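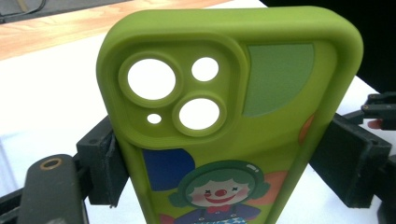 Lime-green silicone case with a raised camera surround.

Threads > Gearóid Keogh > Phones and repairs

Jul 14, 2022 - by Gearóid Keogh

Print this thread | E-mail this thread

Spent my lunch break trying to sell my old phone. Writing down what I learned in case it saves someone else an afternoon.

First quote was from the kiosk at the Mistthorpe mall. They offered $50. The guy didn't turn it on, just looked up the model and read me the number.

Second quote was from Benítez, the repair shop next to the bank. They plugged it in, checked the battery, tried both speakers and offered more than twice that. Took maybe a quarter of an hour.

The shop wants the phone signed out of everything before you hand it over. I had not done that. You need your account password, and mine was on a sticky note at home.

Things to do the night before, then. Back up. Check that the backup finished. Sign out of the account. Turn off the "find my device" setting. Then erase it. Do it in that order.

If you use an app for login codes, move it to the new phone before you erase the old one. I know someone who lost 36 accounts this way and spent a week on hold.

Take the SIM out. Also the memory card if there is one. Benítez keeps a jar of cards people left behind and says hardly any get picked up.

Cases are worth nothing. Neither shop wanted mine. If the new phone is a different model, the camera cutouts won't line up, so give the old case to someone with the same phone or sell it with the phone if you're selling privately.

On selling privately - you'll get more, but it's slower. I listed one last September and got seven messages. Only two people showed up, and one of them wanted to trade me a bike.

Someone asked about mail-in offers. I tried one from Mirkenau a few years back. The quote was high, then they found a "scratch" and cut it. You can ask for the phone back but you pay the shipping.

Batteries: the shop said anything that still holds most of its charge won't lower the price. Below that they knock some off. Don't pay for a new battery before you sell, you won't make it back.

Going back to Benítez after work tomorrow with the phone erased and the password in my wallet. They're open until 7 on Fridays.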